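Wrist camera only vs wrist plus overhead, handover results

Forum: Manipulation and Learning > Methods

kmhuang_lab
Posts: 212
Sunday, 4:12 pm

We finished the comparison I mentioned in the February thread, so I'm posting the numbers before we write them up.

Setup: two arms at separate tables, passing soft material from one to the other. The receiving arm runs a policy trained by imitation from teleoperated demos. We trained it on 400 demos, same demos for every condition, and changed only which camera views it was allowed to use. Each condition got 164 test handovers. A success means the receiver has the piece and the giver has let go without the piece touching the table or the floor.

Wrist plus overhead: 83 percent.
Wrist only: a good deal worse, in the low sixties.
Wrist only, but with training frames dropped when image blur was above a threshold: back up to within a couple of points of the two-camera version.

The third line is the one I care about. The blur filter costs nothing at collection time and it is a few lines in the data loader. We score each frame by variance of the Laplacian, drop the low ones, and interpolate the action targets across the gap. I'll put the script up once Junpei has cleaned out the hardcoded paths.

A frame from the receiver's wrist with both fingers in view and the other arm moving:
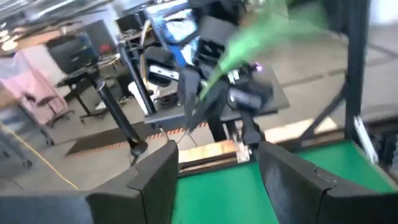 Wrist view, receiver side. A frame like this gets dropped by the filter.

The background is sharp enough to read the seams in the floor, and the other arm is a smear. The green thing streaking across near it is hard to place to within a few centimeters. If you train on that frame you are asking the network to regress a grasp pose from something a person would have trouble pointing at.

Happy to answer questions on the setup.

torquelimit
Posts: 1,804
Sunday, 4:50 pm

Good to see real trial counts. Question on the filter: your policy still sees blurred frames at test time, right? So you have trained on sharp frames and are deploying on a mix. I would have expected that to hurt.

kmhuang_lab
Sunday, 5:03 pm

Yes, it sees them at test time. We expected it to hurt too. Our guess is that the policy mostly coasts through the blurred stretch on the action chunk it already committed to, then corrects when the giver slows down. We replan every 6 steps. I don't have a clean experiment that shows this, only the rollouts we looked at by hand.

samel_user
Posts: 37
Sunday, 5:41 pm

I don't buy the explanation yet. Look at your own picture. Blur is in one part of the image and the rest is mostly fine. A whole-image Laplacian score on that could come out decent, since the mat with the orange and black stripes and the black metal bars on the right are full of hard edges. So what is your filter really keying on? It might be dropping frames where the wrist is moving, which is a different thing from frames where the other arm is moving.

If that is what's going on, you could get the same result by thresholding on joint velocity and skip the vision step.

jhirose
Posts: 95
Sunday, 6:20 pm

Junpei Hirose here, I wrote the filter. Ka-ming left out a detail. The score is not whole-image. We take it on a center crop, which is where the giver's gripper usually ends up. You're right that a full-frame score lets these through. We tried it first, and the frame in the post passed. With the crop it fails.

The joint velocity idea is fair. We have velocities logged for both arms, so I can run it as a fourth condition. It needs a retrain and another set of handovers, so give me a week or so.

samel_user
Sunday, 6:34 pm

OK, the crop changes things. Please post the velocity result even if it's boring.

old_fukuda
Posts: 3,310
Sunday, 7:15 pm

I'd push on the bigger point. Why not fix it at the camera? Shorter exposure, more light. We went through this on a cable routing job at Berasora. We spent a month on data cleaning, then somebody turned exposure down and added two light bars, and most of the problem went away. Filtering your data to work around a bad exposure setting seems backward to me.

kmhuang_lab
Sunday, 7:38 pm

No argument that better exposure would help. But the 400 demos are already collected, and so are a lot of other people's. I wanted to know what you can recover from data you have. Also the lighting in our room is ceiling lights only, and at short exposure we got noise and some flicker banding. That was a quick test – I wouldn't lean on it.

old_fukuda
Sunday, 7:52 pm

Then say that in the writeup. The way the first post reads, wrist only plus filter is nearly as good as two cameras, and people will take the overhead camera down. I still think that's the wrong lesson. You have one task, one room and one kind of material.

torquelimit
Sunday, 8:10 pm

Agree with Fukuda on scope, disagree on exposure. Plenty of us run on sites where we don't control the lights.

Ka-ming, do you have failures broken out by type? Missed grasp vs dropped after grasp would tell you a lot about whether vision is the bottleneck.

kmhuang_lab
Sunday, 8:26 pm

Partly. Wrist only, most failures are the receiver closing early, before the material is between the fingers. With the filter those mostly go away, and what's left is the giver letting go too soon, which the receiver's camera can't do much about. I'll make a proper table.

Point taken on scope. I'll change the title of the writeup so it says handover and soft material.

mira_sonum
Posts: 8
Sunday, 9:02 pm

Is the crop size fixed or scaled with distance to the giver? We're on Sonum arms with a wider lens and the other gripper is tiny in the image until the last second or so.

jhirose
Sunday, 9:17 pm

Fixed. With a wider lens I would start smaller than ours and check by eye which frames get dropped. Sort them by score and look at the ones right around the threshold. That's how we picked ours.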